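About Wimon

Wimon is a technical search consultancy based in Grolside. We audit websites, find out why their pages are not being crawled or indexed as they should be, and pass the results to the people who maintain the code. We do not write copy, buy links or run adverts.

The company was set up by two server administrators who had spent most of their working lives reading access logs. Log files are still where each audit begins. A crawler leaves a record of every address it requests, the response it got and how long the server took to answer. Comparing that record with the sitemap shows which pages are being missed and which are fetched far too often.

A standard audit has 12 stages. The early ones cover robots rules, redirects, canonical tags and status codes. The later ones deal with page weight, internal linking, structured data and duplicate addresses produced by filters and session parameters. Each fault is listed with the affected addresses, a severity grade and the change we suggest.

Most audits are run with Wundia, our own crawler. It renders scripts, obeys crawl delays and stores a copy of each response so that two crawls can be compared line by line. The current rule set contains 393 checks. It was last revised in August, when the tests for language tags were rewritten. Wundia is not sold separately, but clients may export their crawl data in full at any time.

We have completed over 683 audits, chiefly for online shops, parts suppliers and local councils. Sites built on Gillies, the catalogue system, make up a large share of the work, and we keep a separate set of notes on its URL handling.

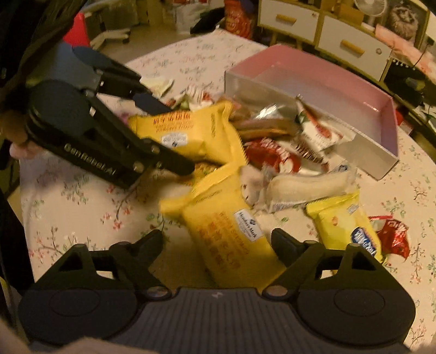
Wimon | Crawling and Indexing Team

The team handles all audit work and answers technical questions from clients during a project. Requests should include the domain, the hosting arrangement and read access to at least one month of server logs. Where logs are not kept, we can supply a configuration for the common web servers and start once enough data has been gathered.

Reports are delivered as a spreadsheet and a written summary. A second crawl after the fixes have gone live is included in the fee.

Contact | Privacy | © Wimon, Grolside | Back to top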